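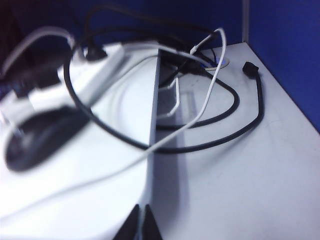 Two Weeks Minus Two Days With the Skimero

I have paid people to do my taxes, cut my hair and listen to my feelings, so paying a robot to sort my cables felt like a natural next step. The Skimero is a rental arm from Nundier. You put down a $500 deposit, a crate shows up, and for 12 days you own the smartest pair of tongs in the building. There's one camera at the wrist and another that stands off to the side and judges you.

My desk has a raised white platform on a white table, a black ASUS monitor, and every cord I have ever been given. The sales page promises "a calmer workspace." It doesn't say for whom.

Setup took me an evening. The manual says to bolt the base, run the calibration, then clear the work area. I read that last part twice. Clearing the work area was what I was renting the thing for.

Tarcísio Frota at Nundier support was very patient about this. He explained that "clear" meant no open drinks. I moved my coffee and we got going.

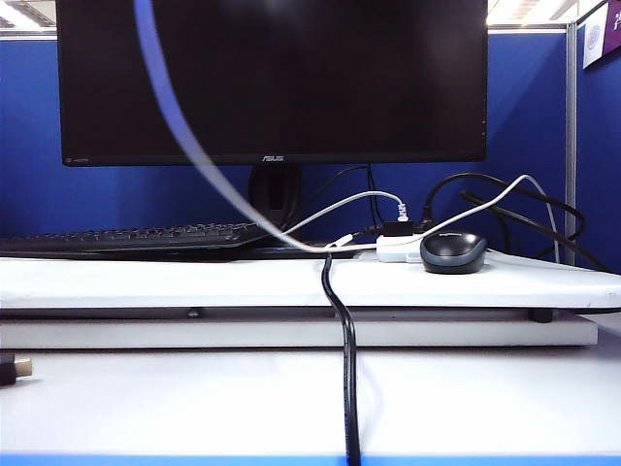

What it's like at cables

Slow, mostly. You pick a job in the app (Sort, Unplug, Lay Flat, or the worrying Improvise) and the arm thinks it over. White cords get a good hard swing. The one that whipped across my monitor was moving faster than I do before noon.

Thick black power cable is another story. It has opinions, and it has had years to form them. The arm would lift a loop, set it down, and the loop would go back to being a loop. I know the feeling from garden hoses.

Stiff little things with a definite shape go better. Plugs and chargers were its best subject by a mile, and it came at them from close enough to read the fine print, if the wrist camera were any sharper. It isn't. I'd call that my main complaint about the hardware. Anything with printing on it comes through the app as a nice smear.
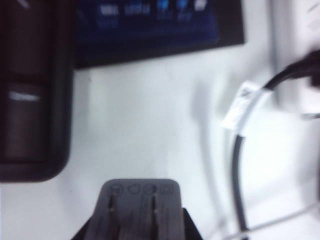

Wrist camera: gray adapter, black cable with its tag still on.

Shuk-fan Shek, who shares my partition and had been pretending not to watch, asked if it could do her side next. I said it was booked. She has a Tuhiwai, the cheaper one with the suction cup, and it lives in a drawer.

Is it worth the money? I gave it 4 out of 5 in the app on day three, when I was still excited. I'd take one off now. The arm is quiet and well made, and the side camera gives you a good clear picture of exactly how you live. But I stood next to it the whole time, and a person standing next to a desk could also, in theory, tidy the desk.

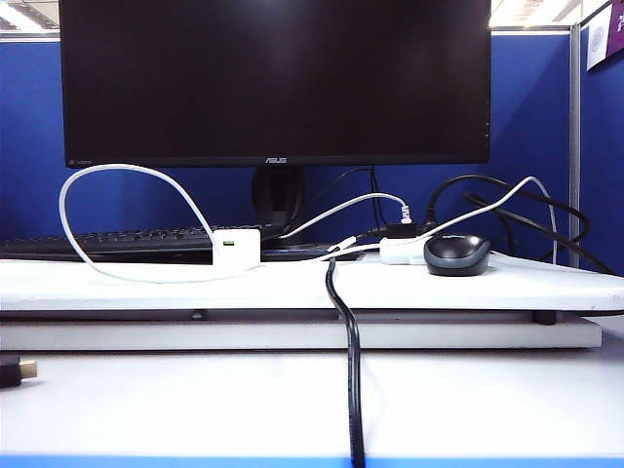 Side camera. Green light on, monitor off, plenty left to do.

Nundier says there's a cable update coming in March. I've asked Tarcísio to put me on the list, and I've left the cords where they are so it will have something to practice on.

Recent posts
The Fukora label maker and the week I labeled everything
Standing desk, sitting man
I tried to return a crate
Things I have plugged into other things

Contact me | © All posts mine, cords included | Back to top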